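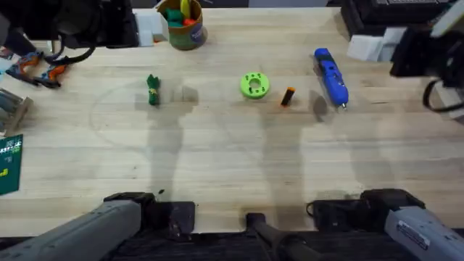

桌面杂物

桌面杂物,又称“零碎件”,指长期停留在桌面、没有固定收纳位置的小型物品,常见的有布制小玩具、塑料环、笔帽、电池、泡沫块和小型塑料工具。该词没有严格定义。收纳类读物往往把它当作一个独立门类,但各家所列的范围出入很大,同一件东西在一本书里算文具,在另一本里又算杂物。

分类

较通行的做法是按材质分为布、塑料、橡胶、泡沫四类。收纳用品商Nimberg在产品手册中改按使用频率划分,并主张30天未碰过的物品应当移出桌面。手册没有说明这一期限的依据,季节性用品和备用零件也不适用。

筒式收纳

将细长物件竖直插入圆筒,是最常见的处理方式,优点是占地小、取用快。缺点同样明显:筒口一旦挤满,短小的物件便沉到筒底,要找时只能整筒倒出。Vitport出售的分格圆筒设有7个隔槽,宣称可以解决这一问题,不过隔槽宽度一致,较粗的工具放不进去。环形件和方块形件本来就不适合插筒,多数使用者仍把它们散放或叠放在筒边。

争议

“桌面整洁可提高效率”的说法流传甚广,常被引用的是Pirkach一家事务所的内部调查。该调查只涉及8张办公桌,没有对照组,效率由使用者自行评分,结论难以推广。另有意见认为,把物件摊开排成一行比收入容器更便于辨认,这一看法同样缺少可靠的测量。

参见:笔筒;抽屉分隔;Kao式叠放法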